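Search the guide
Type a keyword and press enter
By Raluca Vlad, March
6 min read

Section 4. Recording your cloth episodes

By now your two arms should be talking to the recorder and both camera views should be live on the Lello screen. If they aren't, go back to Section 3, because nothing in here will make sense without pictures coming in. I wrote this part after my own first set, and I've left in the things I got wrong (there were plenty).

An episode, in case you skipped the intro, is one full go at one task: you press start, you guide the arms, you press stop. The towel set wants 164 good ones before you train anything. You can train on fewer, and I have, and the arm spent an afternoon petting the table.

4.1 Before you press start

1. Wipe the table and let it dry. Cloth drags on a damp spot and you'll feel it in the leader handles.
2. Park both arms in the rest pose and wait for the lights to go green.
3. Put out the cloths for this batch. Keep the spares folded in a stack toward the back, where you can grab one between episodes.
4. Drop the working cloth from about elbow height. Don't arrange it! I used to tug the corners out a bit so they'd be easy to find, and the model learned that corners are always easy to find.
5. Check both views. You want the fingertips visible in the wrist view and the working cloth visible in the table view.

Note: the wrist cameras have a fixed focus, so cloth goes soft when it's further off or very close. That's fine. Please don't twist the lens ring to chase it, or your early episodes and your late ones will look like they came from two different robots.

4.2 Recording

1. Type the task line exactly as it appears on the task sheet. "Fold the towel" and "fold towel" get filed as two tasks.
2. Press start and count to two before moving. The recorder needs a little stillness at the front.
3. Bring one gripper down onto the edge of the cloth, slowly, with the fingers open. Let the tips touch before you close.
4. Lift, carry, lay down, open. Go at the speed you'd like the robot to go, because that's the speed you're going to get.
5. If you miss a grasp, try again in the same episode. One recovery is useful. Three in a row is a bad episode and you should toss it.
6. Return to rest, count to two again, press stop.

Wrist view first, then the table view.

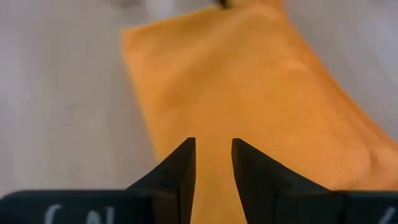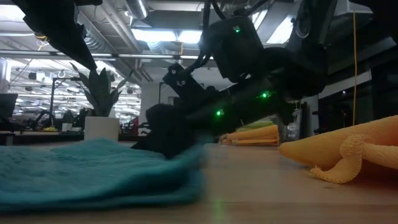

Caution: keep your own hands off the table from start to stop. I know the cloth has slid away and you just want to nudge it. Stop the episode, mark it bad, nudge, start over. Raluca Sandu went through my first batch and found my thumb in 32 of them, and every one had to go.

Caution: if an arm starts to buzz while it's pressing down, you're pushing it into the table. Ease the leader up. Don't hit the emergency stop for a buzz unless it keeps going after you've eased off, since the arm goes limp and drops.

4.3 Mixing things up

Change something every ten episodes or so. Swap the color, swap the thickness, start from the other side of the table, use the other arm for the first grasp. We use the ribbed Pellness towels and a pile of thin cleaning cloths, and the two behave nothing alike. The thin ones slip off the fingertips if you pinch too close to the hem, so go in a little deeper.

What you should leave alone is the camera mounts, the table height and the lights. If somebody bumps a mount, run the alignment page from Section 3 again before you record another thing.

4.4 Marking and saving

1. After each stop you get three buttons: good, bad, unsure.
2. Use unsure freely. It costs you nothing and you can watch those later with a coffee.
3. Type a note if anything odd happened. Mine say stuff like "hem caught" or "let go early" and that's plenty.
4. Every evening, hit Sync. The Udetti drive holds 1000 episodes before it starts refusing new ones, and it doesn't warn you very loudly.

If Sync hangs at the last file, it's almost always an episode with one camera missing. Open the log, look for error 3140, delete the episode it names and sync again. I tried rescuing a few of these by hand using the Vasiliu export script. Two came back with the video running ahead of the arm, so I've given up on that.

4.5 How long it takes

My pace is some 20 good episodes an hour once I'm warmed up, and it falls off badly after lunch. Take breaks. Your wrists get lazy before you notice, and you start letting go of the cloth too high, and then you're teaching that too. Swap operators if you can; two people fold differently and the set is better for it. Put your initials in the operator box when you swap, which I still forget to do.

Next: Section 5, Reviewing and trimming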